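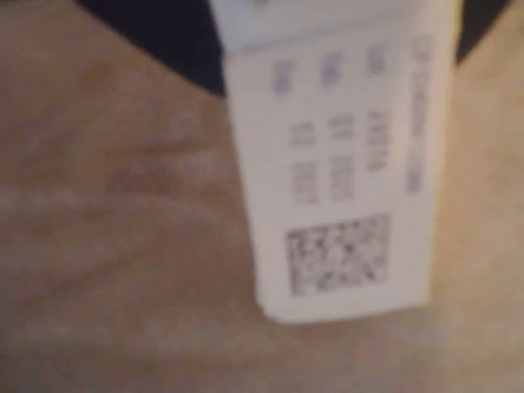 Print | E-mail

Evening Scripture Study Moves to Endale Chapel

Monday, April 8, 2019

The Thursday evening scripture study will meet at the Endale chapel starting this month. The Prorkholm building is having its heating replaced, and the classrooms on the north side are closed until the work is finished. The start time is still 7 p.m. Please use the side door on Enriquez Street and go to Room 4.

We are in the parables and will pick up with the lost sheep and the lost coin in Luke 15. Members who want to read ahead should take the whole chapter, including the first two verses, where the Pharisees complain about the company Jesus keeps. The three stories that follow are His answer to them. Psalm 91 and Psalm 131 are the other readings for the month. Psalm 131 is only three verses long, and we will spend part of one evening memorizing it.

Last November the class asked for more time for discussion. The lesson portion will now end at 7:40, and the rest of the hour is open. Bring a question from your own reading if you have one.

Rides from Prorkholm leave the parking lot at 6:30. There is a sign-up sheet in the foyer. Those who cannot come may listen by phone on the Briltel conference line. The access code is the same as last year.

Bring your own scriptures and a pencil. Hymn 141 will open the first meeting.

Print | E-mail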